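Teaching by doing it again

An interview with Tomomi Honda, Wemgate

When I come in, Tomomi Honda is deleting. She has a list of recordings on the left screen and a coffee on top of the right one, and she does not stop for my first question. "One moment, I am in the bad ones," she says. Of the 1,000 demonstrations that her group collected for the bedroom tasks, 631 have survived until now. The rest was too slow, too jerky, or ended with the object in a place where it should not be.

Honda leads data collection in the Lustia project. Before this she worked in December shifts at a parcel company, and she says it was a better preparation than her studies. "There you learn that the same movement is never the same movement. You take a box 400 times and your elbow does something else every time. For the learning system this is very good. It needs to see the differences."

All the examples of the bedroom set come from simulation. An operator sits at a desk with a hand controller and moves the arm through the task, and the software stores the joint positions, the state of the gripper and the views from the virtual cameras. Then the room is changed a little and the operator begins again. I ask if this is boring. She thinks about it for quite long.

"The first hour, no. In the second hour you begin to have opinions about blankets."

She opens one of the recordings in the group with long objects, which the operators find the most difficult ones, and stops it halfway. 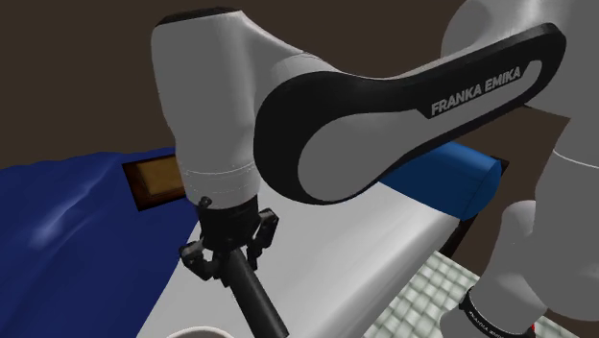 A rod in the gripper, over the bed. Simulated view from the Lustia bedroom set.

With a long object, Honda explains, the operator has to think of two places at the same time: the fingers and the far end. A new operator looks only at the fingers. "Luuk was like this in the beginning. He made a beautiful grasp and then he hit the wall with the other end. I kept three of those, for showing to new people. They are not in the training data."

Luuk Willems, at the next desk, confirms it without turning around.

The close views are also a discussion inside the group. From near the arm, the links cover a good part of the room, and Jeanine Van Beek, who trains the models, wanted at first to throw such views away. Honda was against it. "A real camera will also have the arm in front of it. If the model has only seen clean views, what does it do on that day? Jeanine said, fine, we test both." The comparison is still running, and Honda does not want to say more about it before it is finished.

I ask what makes a demonstration good. She answers first with a rule from the operator manual, which says that the arm must not wait longer than 3 seconds without a reason. Then she says the rule is not so important. What she looks for is whether the operator had decided something. "If a person is doubting, you see it in the path. It goes a bit left, a bit right, a bit back. The model learns the doubting very well. Better than the task, sometimes."

And corrections? If the object slips and the operator takes it again? Those she keeps, when the second attempt is clear. For one year they removed all of them, and she now regrets this decision — "it was my decision, you may write that."

The next set will be a kitchen, made together with the people of Skolmont. Marloes Claeys is building the rooms for it and has asked for a list of objects before the summer holidays. Honda shows me the list. It has many lids. She would like to have soft things in it as well, towels for example, but the simulation of cloth is slow on their machines and the operators complain when the picture stays behind their hand.

She drinks the coffee, which must be cold by now, and goes back to the left screen. The next recording starts, the arm moves down, and she watches it until the end before she presses a key. I could not see which one.

2026-09-20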